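Two arms, one floor, plenty of patience: Yvette MacLeod on the Virnatis

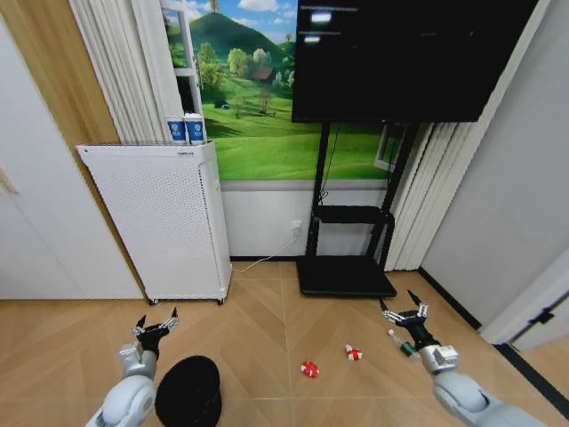
What does the Virnatis kit do when you first switch it on?

It runs a slow check of every joint, opens and closes each gripper, and then waits for you. Yvette MacLeod is fond of that wait. "You get a cup of tea out of it," she says. "Then it chirps and you're off."

MacLeod has been testing the two-armed tidying kit for Drustlow, the lending library in Brovavwood that hires out tools and machines by the week, and her review copy of the thing went back in March with four pages of notes taped to the lid. We met afterwards to go through them. She'd brought the notes, and her colleague Harvey Penner, who did most of the lifting.

The Virnatis is meant for people who want to teach a robot to clear up after them. You guide the arms through a job yourself, picking up a bottle, say, or a small toy left on the floor, and after enough goes it has a try on its own. How many goes is enough? MacLeod laughs. "The booklet is vague and I can see why. We did 128 on small things on the floor before I was happy. Harvey was happy a lot sooner than that."

"I was happy at 33," says Penner.

What she likes best, and she comes back to it three or four times, is how the grippers feel to drive. The fingers are slim, so you can see past them to the thing you're after, and she found she could bring one down to floor level beside something small without the usual wincing. "I've used kits where it's like picking up peas in boxing gloves. With these I forgot I was holding the controls. I looked up and it was dark outside!"

The floor is where most of her notes are, as it happens. She reckons people will buy or borrow this imagining tables and worktops, and it does those well enough, but floors are where the mess is in any house she has lived in. A bottle lying on its side is her favourite test. It can roll when you nudge it, it's a different width at each end, and you have to make up your mind which part to take hold of. "If you come at it from the cap end and dither, you'll be chasing it. Go for the middle, go slowly, close gently. Once I'd stopped dithering, the robot stopped dithering as well, which was a bit humbling."

Soft things took longer. A hat, a glove, anything that squashes. The trouble, Penner thinks, is that there are too many right answers, and two people teaching the same machine will pick different ones. He pinches a hat by the brim, she takes it by the crown. Their advice is to agree beforehand, or let one person do all the soft things and the other do all the hard ones.

Are there grumbles? A few. The power lead is too short for a big room. The quick-start card jumps from step 4 to a page about warranty, and you have to go online for the rest. The carry case is lovely but the foam inside only fits the arms one way round, and neither of them could remember which way it was. MacLeod would also like a louder chirp.

Then there is the price. Buying the kit outright costs 600 for the year's plan on top of the hardware, and she'd think hard about that for a household. For a school, a club or a library like hers she is all for it. Drustlow members will be able to borrow one under the same terms as the big sanders, with a short lesson first, which Murray Gagnon has agreed to give on Saturdays.

Gagnon came to robots from upholstery and was, MacLeod says, the hardest to win over. He sat with his arms folded for the first session. By the second he was telling everyone else to slow down.

"It's the slowing down that gets people," she says. "You pick up a sweet wrapper off the floor twenty times and you start noticing how you do it. Which finger moves first, where you look. I've never paid such close attention to tidying up in my life and I had a lovely time."

She has asked to keep the next one a bit longer. Penner wants to try it on socks.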